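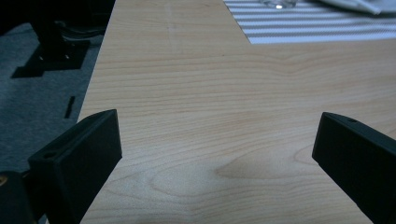 Fingers open over bare wood, with the striped cloth and the glass at the back.

Good habits with the hand-held gripper

Welcome to our little gallery page, which Pramila Nautiyal and I have been promising the Fleston group since April. It goes with rule 7 in the Plurkska handbook, the one people ask us about most on a Thursday, and we do hope it saves somebody a long walk down the corridor!

Rule 7 says that every recording begins with the fingers wide apart and nothing between them. Hold it there for a slow breath or two, and only then go and pick something up. Please do look over the table as well – anything of glass belongs well back from the fingertips until it is wanted – and have a glance at the floor, where small bits are so easily trodden on.

Pramila has checked 3370 recordings against this rule, bless her, and she is always glad to talk a newcomer through it over a cup of tea.

Wolfram Weidemann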